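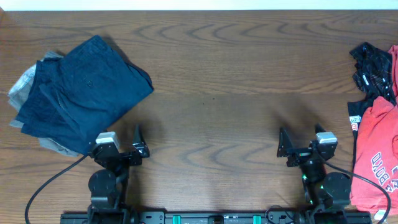

Prerkville clothing swap runs out of room, then out of pants

The January clothing swap at the Brunton Street hall drew 159 people, a record for an event whose main attraction is other people's laundry.

Doors opened at 10 a.m. By lunchtime the sorting had settled into two camps: folded things such as navy and khaki on one side of the wooden table, and on the other side everything that would not stay folded, including a red-orange T-shirt with big white letters that three different people picked up and put back.

"Navy goes in a minute," said Purificación Sepúlveda, who has run the swap since it was held in her garage. "Shirts with writing on them take a certain kind of person. We wait for that person."

The rules are the same as last year. Bring clean clothes, take home as many pieces as you brought, and settle disputes outside. Mirsad Nikolaidis arrived with 10 sweaters and left with 10 sweaters, four of which his wife later identified as his.
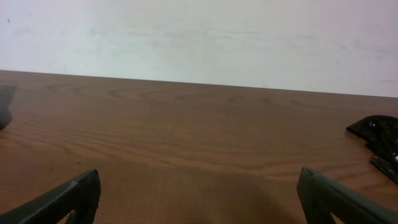
Wood grain and a plain wall: the sorting table at the swap.

The table itself drew a few offers. Sorin Hoxha asked whether the one with the swirling grain was part of the swap and was told, twice, that it belonged to the hall. He took a raincoat.

Anything left at closing was bagged for the Avus thrift store, which accepted 76 pieces and politely returned a single ski boot. Gorazd Grgić, who drove the bags over, is still looking for the other one and would like it out of his car either way.

The next swap will be for children's clothes and shoes, in pairs. Nhàn Cao is taking names for table setup and can be found at the hall's front desk most mornings. Entry is free, and coffee costs 70 cents, exact change preferred.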